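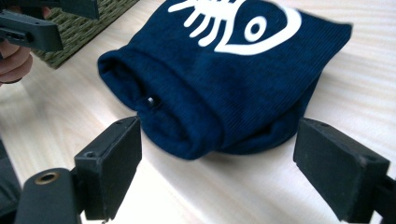 Chapter 2: Grippers for Soft Things

Reading time: 34 min

Cloth is harder to hold than a block. It folds, slides and hides its own edges. In this chapter you will build the Kalurau, a pair of hand-held grippers with flat black fingers, and try them on a fabric pouch with a rolled cuff. Start at the cuff – the doubled fabric gives the fingers more to close on. You will need a bench, a screwdriver and a second pair of hands.

Filed under: Workshop Builds, Grippers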